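Flosedard Linen Hire: Frequently Asked Questions

How do I place a first order?
Fill in the enquiry form with your address, the sort of business you run and a rough idea of what you get through in a week. We will reply with a price list and a start date. Guest houses, salons and small gyms usually begin with our Kamata range, which comes in hand, bath and sheet sizes.

Is there a minimum order?
The minimum is 60 pieces per delivery. You can mix sizes and colours to reach that number. Bath mats and robes count as one piece each. 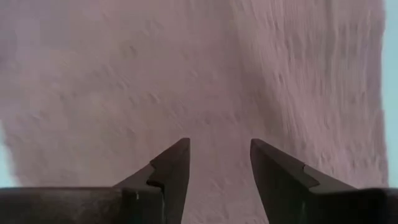 Orders below the minimum can still be sent if you are on the same road as another customer, but please ring first so we can check the route.

When do you deliver?
Rounds leave the Mosidex depot at 6 a.m. and most customers have their linen before noon. If nobody will be in, tell us where the cage can be left. It needs to be under cover and off the ground.

What should I do with used linen?
Put it in the blue sacks we supply and tie the necks. Wet items should go in a separate sack, as they can mark the rest if they sit overnight. Please don't put cleaning cloths or your own bedding in with ours. We can't promise to find them again. 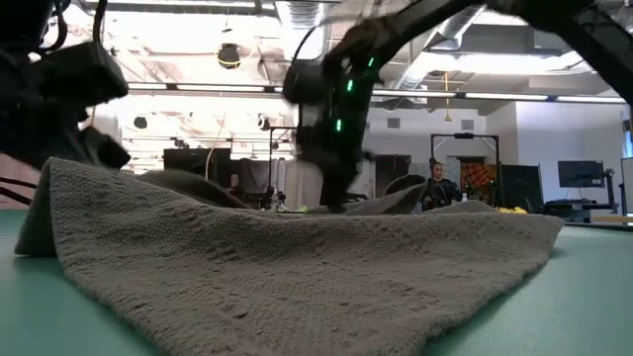

Can I change my order from week to week?
Send changes by 2 p.m. on the day before your delivery. Later changes will be carried over to the following round.

What happens if something is stained or torn?
Fair wear is included in the price. Hair dye, bleach, fake tan and burns are charged at the replacement rate on your price list. If a clean item reaches you with a fault, put it aside with a note and the driver will credit it.

How long is the contract?
Standard contracts run for 2 years. Seasonal sites can have a shorter agreement from April to October, with a slightly higher price per piece. 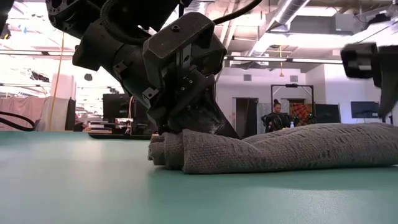 Seasonal customers must return all stock at the end of the term. Anything missing after the final count goes on the last invoice.

Do you wash linen that we own?
Yes, through our Pustalura service. Everything is tagged before the first wash and kept apart from the hire stock. Allow two working days extra in the summer months.

How do I report a missed delivery?
Ring the depot and choose extension 368, or reply to your last delivery email. Have your customer number ready.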